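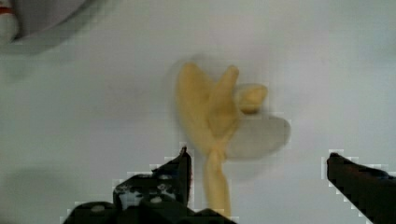 A customer wrote to us in January that she had been told her mother's sewing machine was not worth fixing, and that she would have believed it if the machine had not been sewing perfectly well the week before. She wanted to know why a shop would say that, and whether we would say the same.

We get this question often, so it seems a fair place to start. Shops say it when they can't get the part, when they don't have anyone on staff to fit it, or when they would like to sell you a new machine. We sometimes say it too. A cracked main casting or a circuit board that has gone out of production can be the end of a machine. Most of what comes across our counter is in much better shape than that. In her case it was the timing, and the machine went home the same month.

About Pultum

Pultum repairs sewing machines, sells used ones, and teaches people how to look after them. We have a main shop in Otska and a smaller counter in Quintana. The company started in 1992 as a repair bench at the back of a fabric store. The fabric store closed a few years later and we took over the lease, which is why the Otska shop has a long cutting table down the middle that is too wide for the room. It was there when we arrived and it will not go through the door.

We work on household machines, light industrial machines, and sergers. We also work on hand-crank and treadle machines, though these take longer and we do them in batches. We do not work on computerized embroidery machines with more than one needle. There is a good deal of specialized equipment involved in setting those up and we don't have it. If you call, we will tell you the nearest place we know of that does.

How a repair works

Bring the machine in with its power cord, foot pedal, and bobbin case. People leave the bobbin case at home more than anything else, and it is very often where the trouble is. If you have the thread and fabric you were using when the problem came up, bring a little of that as well. A machine that skips stitches on stretch knit may sew cotton all day without a fault, and then we have nothing to look at.

The bench fee is $70. It covers opening the machine, cleaning out lint and old oil, fresh oil and grease, checking the timing and the tension, and a sewn sample on two weights of cloth. If the machine needs parts or more than ordinary adjustment, we call you with a price before doing anything else. If you decide against it, you pay the bench fee and take your machine home clean and put back together.

We staple the sewn sample to the repair ticket. Please keep it. When a machine comes back to us, the old sample tells us a lot about what has changed, and we have had tickets come back in the bottom of sewing baskets a very long time after we wrote them.

Turnaround depends on the season. Fall is our busiest time, when people get their machines out for costumes and then for holiday sewing. Early spring is slow. If your machine is working and you only want it serviced, spring is a good time to bring it.

Drop-off at the Otska shop ends at 4 p.m. The shop stays open later than that for pickups and sales, but checking in a machine properly takes a while and we want to test it with you there. The Quintana counter takes machines in at any time it is open. Machines left in Quintana travel to Otska by van and come back the same way, so allow some extra days.

Parts

A repair shop lives on its parts drawers. New parts for current machines come from the usual suppliers, and they are easy enough to order. Older machines are a different matter. Gears that were molded in the sixties and seventies have a habit of cracking whether the machine is used or left in a closet. Some are still made as replacements. Some are made badly — a shade too thick, so that the machine runs but growls — and we have learned which ones to send back.

Some time ago we bought the remaining stock of Pradia, a parts wholesaler that was closing its warehouse. It arrived on pallets with very little paperwork. Much of it was in brown envelopes with a part number in pencil and no maker's name. We sorted what we could by measuring it against parts we already had, and the rest went into a cabinet that we still call the Pradia cabinet. A surprising number of hard repairs end there. If you have been told that a feed dog, a slide plate, or a hook for your machine can't be found, it is worth a phone call. Please have the model number ready. It is usually on a small plate on the front of the bed or underneath.

We sell parts to other repairers and to people who do their own work. We don't take back electrical parts once they have left the shop. Mechanical parts can be returned if they have not been fitted.

Used machines

We sell used machines that we have serviced ourselves. Most come to us as trade-ins or from people clearing a house. Each one is stripped, cleaned, and run before it goes out on the shelf, and each comes with a tag saying what we replaced and anything we know to be wrong with it. A worn decal or a chip in the paint goes on the tag. So does a missing accessory box.

Every used machine has a 20-month guarantee on our labor and on the mechanical parts. Motors and foot pedals are covered for half of that. The guarantee moves with the machine if you sell it or give it away, as long as the tag stays with it.

People ask which used machine to buy for a child or for someone starting out. We would look for a straight stitch and a zigzag, a drop-in bobbin if possible, and a motor that will run slowly without stalling. Decorative stitches get used once. Weight matters more than most people expect. A heavy machine stays put on the table and sews a straighter seam, but it has to be carried to the table in the first place, and a machine that is too heavy to lift tends to stay in the closet.

We do not buy every machine we are offered. Treadles in particular take up floor space, and we can usually take only one or two at a time. If we say no, please don't leave it on the step.

Classes

Classes are held at the Otska shop, at the wide table. The one we run most often is called Know Your Machine. You bring your own, and over a morning you learn to clean it, oil it, change the needle, wind and seat a bobbin, and read what the stitches are telling you. A loop on the underside of the cloth nearly always means a problem with the top thread, and once that makes sense a lot of other things do too.

There is a longer evening class for people who want to go further — setting hook timing, replacing a belt, adjusting feed dog height, rewiring a foot pedal. You will get oil on your sleeves. We ask that everyone in that class has done the first one or has equivalent experience. Hand tools are provided, and there is a drawer of old machines to practice on, so you don't need to risk your good one.

We also teach basic mending. It began as a favor for a school in Quintana and has stayed on the schedule. It covers hems, patches, zippers, and buttons, by hand and by machine. Children over ten are welcome with an adult.

The people at the bench

Everyone who repairs machines at Pultum trained here. New staff begin at the counter, checking machines in, and spend a long time cleaning before they adjust anything. Cleaning is how you learn where things are. After that they work on straight-stitch machines, then zigzags, then sergers. Sergers come last for good reason, as anyone who has threaded one will know.

We don't pay commission on sales. The person who looks at your machine has nothing to gain from selling you another.

Before you come in

A few problems can be settled at home. Change the needle, even if it looks fine. Take out both threads and thread the machine again from the beginning with the presser foot up. Brush out the bobbin area, and do not use canned air, which pushes the lint farther in. Use sewing machine oil only. Cooking oil and general household sprays turn to varnish inside a machine, and getting that out is slow work.

If none of that helps, bring it in or call the Otska shop. The phone is answered at the bench, so let it ring. We may have to put something down first.

Parking in Otska is behind the building, off the alley. The back door has a bell and no step, which makes it the better way in with a heavy machine. In Quintana, park on the street and come to the side window if the front is locked.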